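Walking Nalthorpe with a woman who won't take the bus

I'd been meaning to do this interview since February, when a reader wrote in to tell me there was a woman in Nalthorpe who had walked every street in the town and was now going round again. She agreed to talk on one condition - that I didn't print her name - and on a second one that she only mentioned when I turned up, which was that we'd be doing it on foot. I'd worn the wrong shoes. She looked at them and said nothing, which was kind of her.

She started five years ago, after she gave up her job in the office at Iler, the packing firm out by the ring road. "I'd driven the same way to work for 29 years," she told me. "Then I stopped and I realised I couldn't have told you what was two streets over from my own house. I had a map from the library and a green felt pen, and I thought, right, I'll start at the top left."

The map is still on her kitchen wall, more green than white these days. She keeps notes too, in school exercise books, and reads from them very happily if you let her (I let her for a good hour). The short version is that Nalthorpe has 300 streets if you count the ones with a name sign, and she does. Alleys get their own page at the back.

I asked whether she had rules. She has loads! No music, no dog, no going home the way she came. "And you have to walk both sides," she said. "People always forget that. The other side of the road is a different street, as far as I'm concerned. Different doors, different light, different people saying good morning."

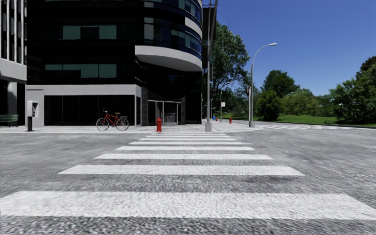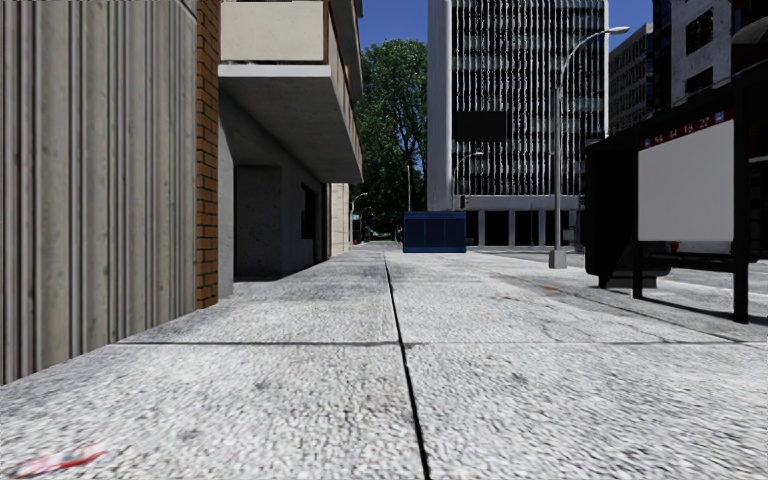

Does she ever get bored? I felt a bit rude asking, but she laughed. "Of course I do. Some of it's very boring. There's a stretch behind the trading estate where I just do sums in my head until it's over." She says the dull bits are where she does her best thinking, and that she once worked out a whole argument with her sister there, both parts, and then rang up and apologised before the argument had happened.

Her favourite entries are about small changes. A front door painted three times in one summer. A bakery called Győri that moved its opening time by ten minutes, which she noticed before they'd put the sign up. She stops there every week for a poppy seed roll, and she was very firm that I should have one as well, so I did, and now I'm thinking about driving back for another.

She wears a step counter on her belt, a Junov, quite an old one with a cracked clip. I wanted a huge number from her and she wouldn't give me one. "It was 2575 to the bakery the first time I went," she said. "Last week it was 2622. So either they've moved the shop or my legs are getting shorter." She wrote both down.

We finished at her gate with my feet in a terrible state. I asked what she'll do when she's been round a second time, and she said she'd buy a new pen, probably blue, and that I should come back in boots. I've said yes - she wants to do the alleys.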